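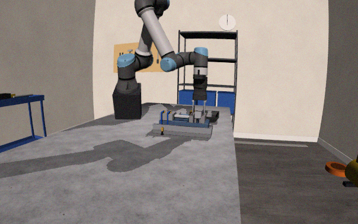 Arm over the fixture in Flallerico, stock workshop room.

Flallerico workcell pack, anyone paying for it?
Simulation and Offline Programming > Product talk

benchvise_kt
Posted Sunday, July 2, 2023
I've had the Flallerico workcell pack on trial and I have to decide whether to keep it. It's the one Ibarra resells with the Sturkedance fixture library. Screenshot at the top is my scene: arm on a pedestal, gripper pointed down over the fixture, their room behind it. The bench, wall clock, shelving and tool board all come with the room.

What I'm using it for: checking reach and approach angles on a small fixture before we commit to where the pedestal gets bolted. We have one real cell and it's in production, so I can't tie it up for testing.

Good so far: import was painless. My fixture came in from STEP with the right origin. Joint limits match the arm we have. Saving a pose and going back to it works the way you'd expect.

Not so good: the license is per seat, 600 a year, and the fixture library is another 300 on top. I can't find a way to buy the arm models without the rooms.

Would like to hear from people who have used it past the trial.

odgers_m
Used it for a year at my last job. The reach checks are solid. We placed three pedestals from it and didn't have to move any of them. I would not use it for anything involving contact. Parts pop out of the fingers or stick to them depending on the friction value, and the value that works for one part doesn't work for the next.

tallowtree
What do you get here that the free simulators don't give you? I've done pedestal placement with free tools for years. Import the arm, import the fixture, run the reach map, done. 600 for a room with a clock in it is a lot.

benchvise_kt
tallowtree, mostly time. I'm the only person here who can use the free one I tried, and I don't want to be the only person. The two techs I showed this to were moving the arm around before lunch.

tallowtree
Fair, but that's a training problem. You pay for the training once and you pay for the seat every year.

Mared Skyrme
I do support for Ibarra, so read this with that in mind. A few corrections and one confirmation.

The rooms can't be split from the arm models at the moment. I've passed the request on before and will do it again.

The Sturkedance library is optional. If you bring in your own fixtures from STEP, as benchvise_kt did, you don't need it. It's useful if you want their clamps and rods with the motion already set up.

On contact: odgers_m is right about older versions. There is a per-part friction setting now, under the part's properties and not under the gripper. It's better than it was. I would still test on the real cell before trusting a grip.

benchvise_kt
Thanks. Didn't know about the per-part setting. Does it carry over when I save the part back to the library, or only in that scene?

Mared Skyrme
Only in that scene, unless you tick "save physics with part" in the export box. It's off by default.

odgers_m
That default has been wrong forever. I lost an afternoon to it.

kari_k
Kári Ketilsson here, I run the cell at a small shop in Darnden. We're on our second year with it.

I timed cycles in the software against the real arm last winter because my boss wanted to know if we could quote from it. One job had 300 picks in the batch. The sim completed 298 of them, and the two it dropped were both at the same nest. The real arm did the full batch. So for us the sim was a bit pessimistic on gripping and close on time. I would quote from the times. I would not quote from the pick rate.

tallowtree
One batch isn't much to go on. Same part all the way through?

kari_k
Same part, yes. I didn't repeat it. I'm telling you what I have.

tallowtree
OK. Then I'd say it shows the nest was modeled badly and not much else.

kari_k
Could be. I checked the nest against the drawing and it was right, but I didn't check the friction on it.

pm_lattice
Question about the screenshot. Are those shadows live or baked? There's a big one from the arm across the tabletop. I ask because we want to try out camera positions, and baked shadows would be useless to us.

benchvise_kt
Live. The arm's shadow moves when you jog the joints. You can change the light direction too, but only from a list of presets, at least in the trial.

Mared Skyrme
The presets are a trial limit. In the paid version you can place lights where you want and set how strong they are. I'd be careful with camera work though. The surfaces look decent, but the sensor noise model is basic.

pm_lattice
How basic?

Mared Skyrme
One slider. If you need lens distortion you have to add it yourself after export.

pm_lattice
That rules it out for us, but thanks for the straight answer.

odgers_m
benchvise_kt, something to check before you bolt anything down. With the gripper straight down like that, your elbow is up pretty high. Does your real cell have anything overhead? The stock room won't tell you.

benchvise_kt
Good point. We have a cable tray over that end. I hadn't put it in. I'll model it as a plain box and rerun the approach from both sides.

kari_k
Put the hose bundle in as well if you have one. We skipped it the first year and had to redo the wrist moves.

tallowtree
You can do all of that in the free ones too, for the record.

benchvise_kt
I know. I'll try the same scene in the one you use if you tell me which reach map plugin you run. The trial has 31 days on it in total and I still have most of them.

tallowtree
Sent you a message with the plugin and my settings file. Turn off the self-collision preview before you load it or it will crawl.

benchvise_kt
Got it. Will run both with the cable tray in and post the reach numbers in this thread. Probably August before I have time to do the second one properly.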